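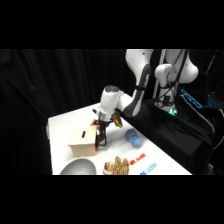

탁상 배치 규약(卓上配置規約)은 로봇 팔이 책상 위의 물건을 집고 옮기고 넣는 작업을 할 때, 작업대에 무엇을 어디에 두고 어떤 순서로 되돌려 놓을지를 정한 실무 지침을 통틀어 이르는 말이다. 산업용 로봇의 안전 규격처럼 법적 구속력이 있는 것은 아니며, 여러 연구실이 서로의 결과를 견주어 보려고 조금씩 다듬어 온 약속에 가깝다. 현장에서는 그냥 '배치표'라고 부르는 사람이 더 많다.

유래
가장 널리 인용되는 판본은 2018년 8월에 나온 프라디츠(Praditz) 지침이다. 초안은 남옥희와 베레켓 카사가 함께 썼고, 이후 미흐렛 아세파가 용어를 손보아 8개 장으로 정리하였다. 처음에는 58쪽짜리 소책자였는데, 읽는 이들이 여백에 적어 보낸 의견이 워낙 많아 이듬해 1월에 부록이 따로 묶여 나왔다. 부록 쪽이 본문보다 재미있다는 평도 있으니, 시간이 넉넉한 독자라면 함께 펼쳐 보기를 권한다.

물건의 배치
지침은 작업 대상과 주변 물건을 구분한다. 작업 대상은 그 회차에 로봇이 다루는 물건이고, 주변 물건은 건드리지 않아야 할 나머지 전부이다. 주변 물건을 모두 치우면 작업은 쉬워지지만 실제 생활 공간과는 멀어지므로, 단단한 것과 무른 것을 섞어 몇 가지쯤 남겨 두도록 한다.

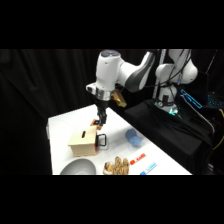

투입 작업은 이 규약에서 가장 길게 다루는 항목으로, 좁은 틈에 물건을 넣는 동작이 생각보다 많은 조건에 좌우되기 때문에 기록할 것도 많다. 우선 투입구의 방향을 적는다. 나무 상자 뚜껑에 난 홈이 앞뒤로 길게 뻗어 있고 그리퍼가 작은 주황색 물체를 뚜껑 바로 위쪽에 들고 있다면, 홈의 방향과 물체의 어느 면이 앞을 향하는지를 나란히 적는 식이다. 상자 옆에 손잡이가 달려 있으면 그 위치도 함께 남긴다. 사소해 보여도 손가락이 내려올 길을 정할 때 두고두고 쓰인다.

접근과 여유 간격
그리퍼가 물건 옆으로 내려갈 때는 하강 속도를 미리 정해 두고, 같은 묶음의 시도에서는 바꾸지 않는다. 도룸(Dorum) 연구실의 로벨 젤레케는 한 묶음을 100회로 잡자고 제안하였으며, 지금은 대체로 이 관행을 따른다. 천처럼 모양이 일정하지 않은 물건은 정확한 좌표 대신 놓인 구역만 적어도 된다. 애써 같은 주름을 다시 만들 필요까지는 없다는 것이 지침의 너그러운 입장이다.

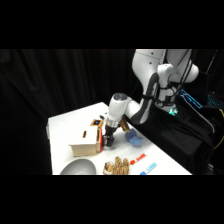
조명과 배경
무늬가 없는 어두운 막을 뒤에 드리우는 방식이 흔히 쓰인다. 작업대 상판이 밝을 때 윤곽을 가려내기 수월하고, 사람이 뒤로 지나다녀도 기록에 영향이 적다. 금속 그릇처럼 빛을 되비추는 물건은 조명을 바꾼 뒤 반드시 다시 확인한다. 작업면의 밝기는 약 700럭스를 권장하나, 카사이(Kahsay) 판본에서는 수치를 빼고 '같은 날 안에서는 일정하게'라고만 적었다.

비판과 개정
이브사 베르헤는 규약이 지나치게 꼼꼼하여 새로 들어온 사람이 배치표를 채우느라 정작 로봇은 만져 보지도 못한다고 지적하였다. 이에 따라 텔컴(Telcombe) 개정안은 필수 항목을 크게 줄이고 나머지를 선택 항목으로 돌렸다. 두 판본은 현재도 함께 쓰이고 있으며, 결과를 발표할 때에는 어느 쪽을 따랐는지 밝히는 것이 관례이다.

같이 보기
작업대 표준화
그리퍼 점검표
반복 시험 기록법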